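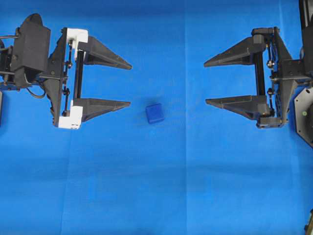 Trandeo Locust and Swarm Barrier Netting

Product code 1856-G
Supplied by Florkton Crop Protection

Trandeo is a fine woven netting for the protection of field vegetables, soft fruit and young trees against locusts, grasshoppers and other swarming insects. It is supplied to growers, research stations and relief agencies, and is intended for use over hoops, on fixed frames or laid directly on the crop.

Swarming insects feed quickly and move on. A barrier must therefore be in place before the swarm arrives, and it must have no gaps at ground level. Trandeo is made with a reinforced hem on all four sides so that it can be pegged, weighted or buried without tearing.

Sizes and weights

Standard roll: 153 m long, weight 185 kg including core
Mesh opening: 3 mm
Edges: double hem, with eyelets on the long sides
Colour: white or green

Cut lengths are available from the standard roll. Cut ends are hemmed before despatch unless the customer asks otherwise. Please allow extra time for orders of this kind, particularly in November, when demand from southern growers is at its highest.

Choosing the correct grade

The 3 mm mesh will keep out adult locusts and most grasshoppers. It will not keep out newly hatched hoppers of the smaller species, nor aphids, thrips or whitefly. Where eggs are known to have been laid in the soil, netting alone is not sufficient, as the young will emerge beneath it. Customers in this position should consider the closer-woven Gosa grade and should seek local advice on treating the ground first.

Trandeo does not replace a bee-proof or bird-proof net. Crops that need insect pollination must be uncovered while in flower, or hives placed within the covered area.

Fitting

Clear the ground of stones and stubble. Set hoops so that the netting stands clear of the leaves, as locusts will feed through the mesh wherever foliage touches it. Draw the netting over from the windward side and secure that edge first. Bury the hem to the depth of a spade blade, or weight it along its full length with sandbags.

Two people can cover a short bed. A full roll should be handled by mechanical means only.

Inspect the netting each morning while insects are present in the district. Small holes may be closed with the Liao repair tape, which is sold separately – larger tears should be sewn.

Care and storage

Brush off dead insects and plant matter before rolling. Wash with plain water and dry fully. Store under cover, off the floor and away from rodents. Netting used near sprayed crops should be rinsed before it is put away.

Field use

The netting was used over roughly 1,856 square metres of cabbage and beans at our trial ground. The report, prepared by Nia Wynne, covers fitting times, damage to leaves and the condition of the hems after one season. Copies may be had on request.

Enquiries

Questions on grades and quantities should be addressed to Ruairi Ogilvie in the sales office, quoting the product code. Samples of Trandeo and Gosa are sent free of charge to trade customers. Telephone lines close at 4.30 pm.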